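Chapter 7
Gathering Examples

A learning system can only work from what it has been shown. Chapter 6 treated the training set as something already on disk. In this chapter we go back a step and look at how the examples are made, who makes them, and what should be written down along the way.

The running case is the Titari carton set, recorded at the Zostow workshop. It holds 908 episodes of two arms handling a cardboard box. An episode is one attempt from start to stop, stored with the joint positions of both arms and the views from every camera.

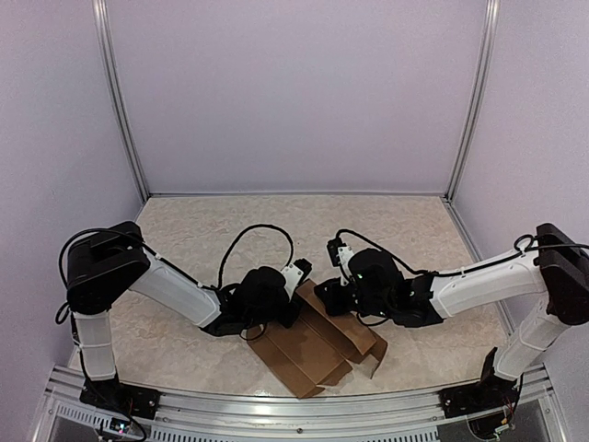 Cardboard is a harder subject than it looks. A rigid block can be described by its position and its angle. A carton has flaps that bend, creases that weaken with use, and edges that tear. Two episodes with the same box can begin from quite different shapes, and the set has to cover that spread.

The operators at Zostow changed cartons after every 14 episodes and noted the change in the log. Roughly 50 episodes were set aside for testing before any training began. Failed attempts were kept and labeled as failures. Section 7.3 explains how Biltum, the logging format used in this book, stores those labels.

Camera placement matters as much as the choice of object. A fixed view records both arms together. A wrist view moves with the gripper and can show the inside of a box, though the other arm may block part of it.

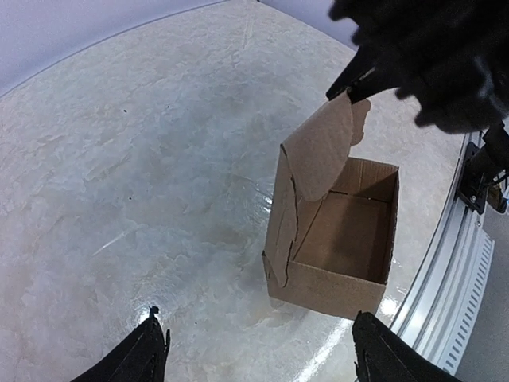 Figure 7.2 Wrist view of an open carton, with a top flap held by the other arm.

7.1 What Counts as an Episode

Before recording starts, the team must agree on where an episode begins and where it ends. The Perić rule, used throughout this chapter, starts the clock at the first commanded motion of either arm.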